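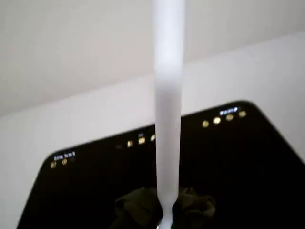
White rod, black object with its amber dots, green cloth at the foot.

Cloth and a moving rod: what went wrong on my bench

I love my little workshop arm. It's a Prinano, bought second-hand, and I have it wiping, nudging and pressing things most evenings. But last month it gave me a proper fright and I've changed a few habits, so have these while they're fresh!

I'd set it going on a slow wiping pass and gone to put the kettle on. A fold of the duster got wound round the thin end of the rod, the arm kept pulling, and it dragged a glass jar of screws 50 cm along the bench and onto the floor. No alarm, no stop. The controller thought everything was lovely.

Gopinath Salian, who mends sewing machines and knows all there is to know about fabric in moving parts, had a look at it with me. The force limit had gone back to its factory setting after a power cut. Mine should be 250 in the menu (your arm will have its own number, so look it up) and it was miles above that.

What I do now:

Check the force limit every time the power has been off. Write the right number on a bit of masking tape and stick it by the switch.

Use a cloth with hemmed edges. Frayed ones shed threads, and threads wind.

Fold it flat and keep the folds low. If it's bunching up, stop and lay it out again.

Press the stop button before you touch anything. I used to reach in between passes, and I'm cross with myself about that. Pausing from the phone doesn't count!

Run the first 2 or 3 passes at the slowest speed with your hand by the button.

If a cloth does get caught, switch off at the wall, wait for the arm to settle, then unwind it by hand. Don't reverse the motor, it only pulls the knot tighter. Snip the cloth if you must, they're cheap.

Wipe the rod down afterwards and feel along the narrow part for a nick or burr. Mine had a tiny one, and a rub with fine wet-and-dry sorted it.

Glass now lives on the shelf. I'm fitting a bigger stop button in April and can't wait to wire it in.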